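Re: [hydronics] Short cycling after zone valve swap

On Monday a list member wrote:

> Prustwood building, two floors, seven zones, cast iron boiler with
> an on/off burner. We replaced the zone valves and end switches in
> March. Since then the burner short cycles whenever only one or two
> zones call. High limit is set at 180, differential at the factory
> setting. The old valves did not do this, or not that we noticed.
> Would a bigger circulator fix it? The Cevau rep suggested going up
> one size.

A bigger circulator will not fix it. The burner puts out a fixed amount of heat while it runs. With one zone open, the emitters on that zone can take only part of it. The rest goes into raising the water temperature until the limit opens. More flow moves the same heat faster and may give you velocity noise in the small loops.

Before buying anything I would do the following.

1. Log the burner. Clip a run-hour counter or a current switch on the gas valve lead and leave it there for 48 hours of ordinary weather. Note start times and run lengths. Without this you are comparing against memory.

2. Check the end switches. On the Forsberg bodies the switch is supposed to make near the end of travel. If one is out of adjustment it can make early, and the burner fires against a valve that is barely open. An ohmmeter across the switch leads, disconnected from the panel, will show where it makes.

3. Widen the differential. The factory setting is usually narrow. Opening it up lengthens each run at no cost, provided your limit control allows it and the supply temperature still suits the emitters.

4. Pair the small zones. If the two stair zones never need to run alone, put them on one thermostat.

If runs are still too short after that, a buffer tank is the remaining option. We put an 80 gallon tank on a similar boiler at the Drimitz site, piped as a two-pipe buffer between the boiler and the zone header. Piping it as four-pipe also works but takes more wall space. Size it from the boiler output, the smallest zone load, the minimum run time you want, and the allowed temperature swing. Insulate it properly, including the fittings.

One other point. If the old valves were slow opening and leaked a little, you had flow through idle zones all winter and that hid the problem. The tight shutoff on the new ones is correct behavior.

Please post the log to the list when you have it. 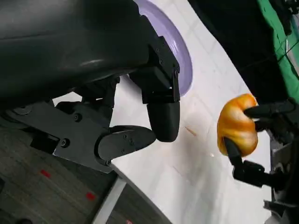

W. Ostrander

Reply-to is set to the list. Trim quoted text when replying, and keep pipe sizing questions in their own thread.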